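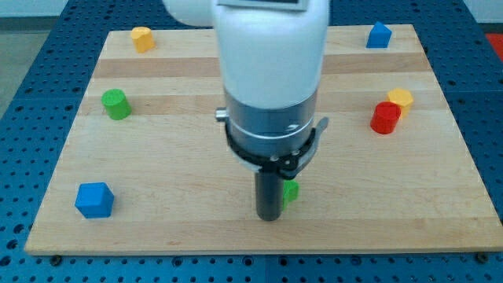 ## Block Pushing Event: Common Questions

Updated 3rd February. Applies to the Trunddale student robotics club and visiting teams.

### What is the task?

Push the colored blocks into the layout on the task card. Blocks may be slid or turned. Lifting, tipping or stacking one ends the run.

### Can we use our own end effector?

No. All teams use the single rod finger on the club arm. Do not loosen the bracket screws. If the finger feels loose, stop and call a judge.

### Do blocks of the same color count as the same block?

No. Color and shape both matter. A green cylinder in the slot for another green block scores zero.

### How long is a run?

196 seconds, counted from the first arm motion. Each team gets 10 scored runs. Practice runs are not limited but must be booked in Velow.

### How high should the finger travel?

Keep the tip just clear of the wood. Contact with the board costs 35 points per run - once, no matter how many times it happens. Teams that start from the sample config should check the Z offset first, as it was set on the old board.

### What software is allowed?

Anything that talks to the arm through Dinsa. Learned policies and scripted ones are scored together. The starter set has around 1,000 recorded pushes and can be copied from the club drive.

### Can we move the board?

No. It is bolted to the pegboard table. Moving it voids the calibration for every team.

### What happens if a block leaves the board?

Leave it where it lands. The run continues without it.

### Where do we send logs?

Upload them to the Gedetti folder before the end of February. Use your team number as the file name. Zipped files only.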